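Notebook, May -- Bidaner wagon, fuel use and running costs

Started at 7:40 with a full tank, filled to the first click at the Clillance station, same pump as last time. Odometer photographed and written on the card. Tires set to the door sticker figure while cold. Chiyo Kinoshita drove, I kept the log.

Route was the usual loop: town, then the county road up to Tsuji, then highway back. 165 miles in total with one stop for coffee. AC off on the way out, on for the way back. Trip computer was reset at the pump and not touched again until we refilled.

The trip computer has read high on this car every time so far, so I am only using the pump numbers in the cost sheet. The receipt is stapled to the card. Valentina Fuentealba wants both columns kept so she can work out the error over the whole month. Fine by me, but they need separate headings or somebody will average them together again.
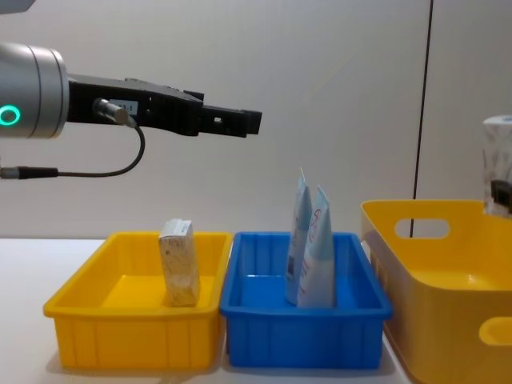 Service costs next. The Stirine dealer quoted for the first 3 visits and the price covers oil, filters and labor. Brake fluid is extra at the second one. The independent shop is cheaper for the oil change but would not give a price on the transmission service without seeing the car. Left a message, no call back yet.

Insurance quote came in at 1879 for the year with the standard deductible. That is with Chiyo as the named driver and street parking. Need to ask again with a garage -- the sedan's quote was done that way and the two can't be compared as they stand.

Small things on the car: rattle from the rear shelf on rough road, still there after the clips were pushed back in. Left wiper smears at the top of its sweep. Card 13 has the rest.

To do: second loop with Valentina driving, AC on the whole way. Check spare tire pressure.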